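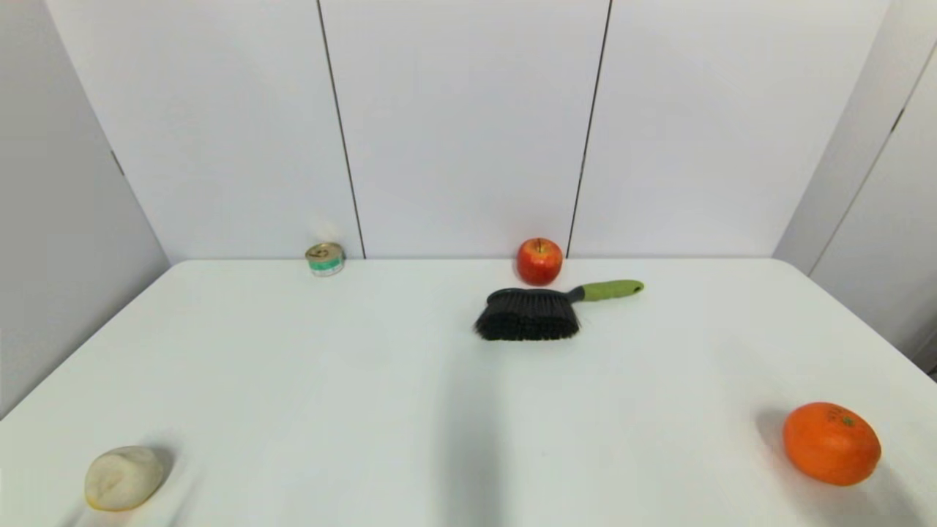
Our project started with a claim that gets repeated in gym class, on bottle labels and by most of our parents: if you feel tired in the afternoon, you are dehydrated and should drink more water. I had my doubts before we started, and I should say so up front. One problem shows up as soon as you try to measure it. People count glasses, but a lot of the water we take in comes from food. The red apple and the orange on the white table are both mostly water, and they would not show up in any tally of glasses. Soup, rice, yogurt and cucumber don't either.

Background

The advice usually comes as a fixed daily number, the same for everyone. We looked for where that number came from and mostly found websites quoting other websites. Healthy people get thirsty when they need water, and the kidneys handle the rest. That does not mean dehydration isn't real. It is, especially in heat, during illness and in older people whose thirst is weaker. Our question was smaller: do ordinary students in an ordinary school week feel less tired in the afternoon if they drink extra water? 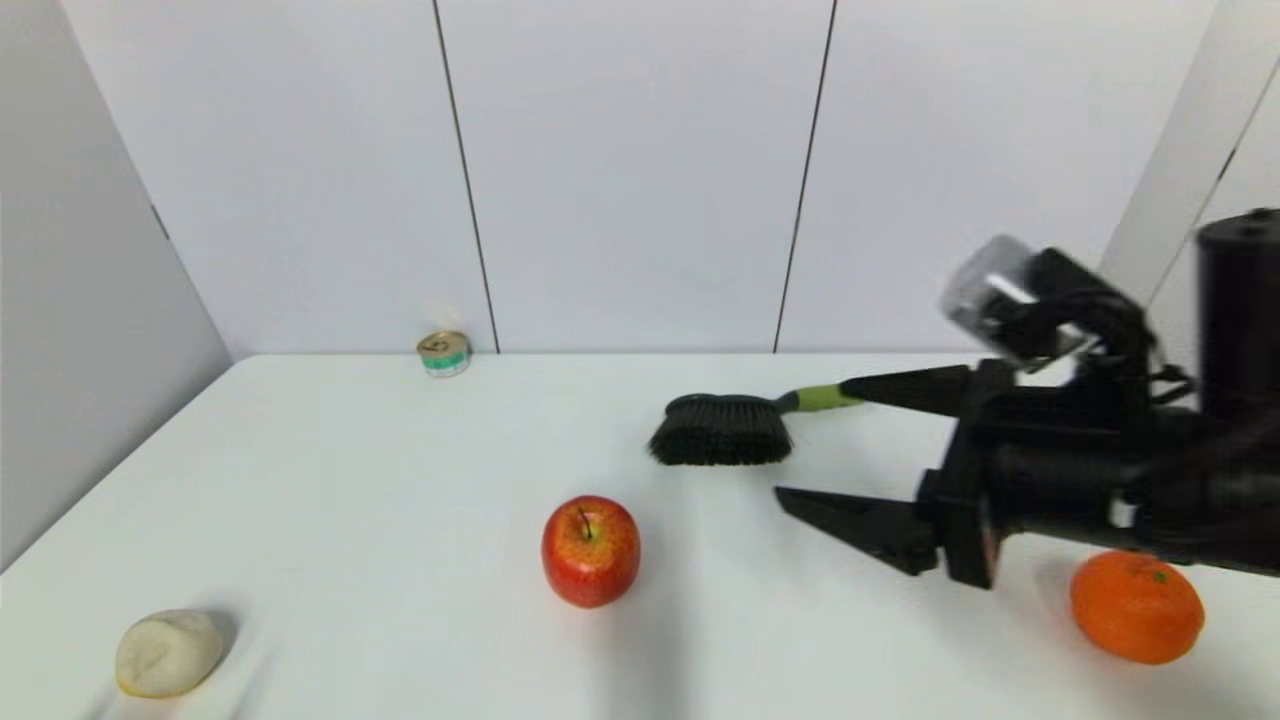

A second reason for doing this was the Milix app, which a lot of people in our grade had on their phones by October. It buzzes when it thinks you should drink and gives you a score. The score goes up when you tap the button, whether you drank anything or not. Nawal Alaoui tested this by tapping it all through math and ended the day with a perfect result. We also looked at Cellis tablets, which you drop in your bottle. The package promises "cellular hydration." We could not find anyone who could explain to us what the other kind of hydration would be.

Method

We asked students to sign up for a 10-day trial, and 132 did. Half were told to drink an extra 400 ml of water with lunch, and the other half were told to carry on as usual. Everyone rated how tired they felt at the start of last period, from one (wide awake) to seven (could fall asleep). They also wrote down what time they went to bed. We used paper sheets so that no one would get reminders from a phone.

There was no way to hide who was in which group. You know if you are drinking extra water. Anyone who believes the claim may rate themselves as more awake just from taking part, and we could not fix this.
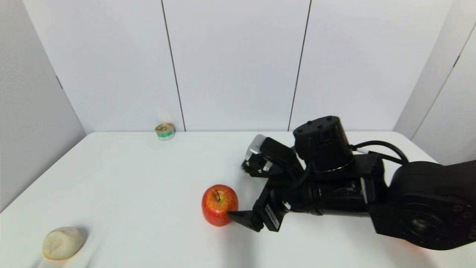

Food was the hardest part of the design. We first wanted everybody to record meals, then dropped it after a practice day when the sheets came back half empty. Even a good record would have left gaps. Take the short can at the back of the table, with the gold rim and the green band of label: writing down "one can" tells you nothing about how much liquid or salt was in it. Salt matters here, as salty food makes people thirsty and they drink more anyway. So we know what people were told to drink at lunch, and we do not know their total water for the day.

Results

By the end, 93 students had handed in complete sheets. The water group rated themselves slightly less tired on average, by less than half a point on the scale. The gap was mostly in the first few days and had nearly gone by the second week. Bedtime made a much bigger difference in both groups. Students who went to bed late gave higher tiredness ratings the next day, with or without the extra water.

Several people in the water group complained about having to leave class to use the bathroom. One suggested that the walk was what woke him up. We can't rule that out.

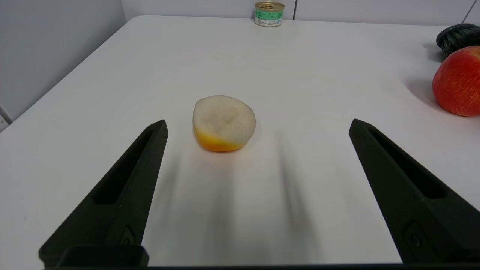

What we can and can't say

We can't say that water does nothing. The students who dropped out may have been the most tired, and self-ratings are weak evidence for anything. Our teacher also pointed out that a small effect could be real and still too small for us to find.

I would still be careful with anyone who sells a cure for the afternoon slump. If we ran this again, I would add a third group that takes a short walk after lunch and drinks nothing extra. I would also ask about breakfast, which we left off the sheet by mistake.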